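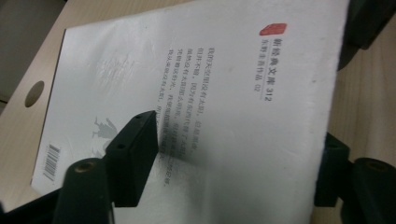
Gripper view, paperback on the bench. Higashino Keigo, number 02 in the series.

I've been wanting to write up the hand-held gripper all month, and now that it's May and the shop is warm enough to sit in after dinner, I can't put it off any longer. I love this thing!

The project is called Skirnonier (long story, bad handwriting) and it's the second version. The first one had screws going straight into the plastic, and after 3 rebuilds the holes were mush. Now there are brass threaded inserts in the tops of the two posts, and I can take it apart as often as I like. If you've never melted one of those in with a soldering iron, go do it, it's the most satisfying ten seconds in the whole build.

Books are my favorite test object right now. A paperback is slick, it bends, and it wants to slide away from you flat along the table. The fingers are plain black blocks with flat faces, so next I want to try a thin rubber pad on each. I have a sheet from Himero that I've been saving.

The camera sits close, so the fingers throw a shadow right across the cover. I'm thinking of a small light strip up top. My goal is about 1000 grabs before I change anything else, and I'll be back at the Stindarton shop Wednesday night to get going on them. Bench by the window, if it's free!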